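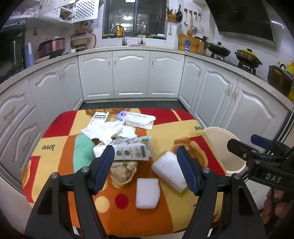 Issue 54, page 30

Open evening at Nidden: your questions

What will I get to see?
Table clearing, mostly. I hold a gripper in my hand and tidy up the packaging – foam blocks, cartons, scrunched-up paper – and then you get a go.

Is it hard?
Fiddlier than it looks! Foam is easy, flat cartons are a pain. I usually nudge them to the edge of the table first and pinch from there.

Why a kitchen and not a lab?
I asked the same thing when I joined Grilanari. We want the mess people really live with, patterned tablecloth and all.

When should I turn up?
Doors open at six in the evening, every month from May. Each session lasts 90 minutes and there's tea at half time.

Can I bring the kids?
Yes please, from eight upwards. They tend to be better at it than me.

How do I get there?
Bus 74 from Brestovau stops right outside. Parking is tight, so do share a car if you can.

Do I need to book?
Yes, at the Deák desk or by ringing us – we can only fit 30 people in.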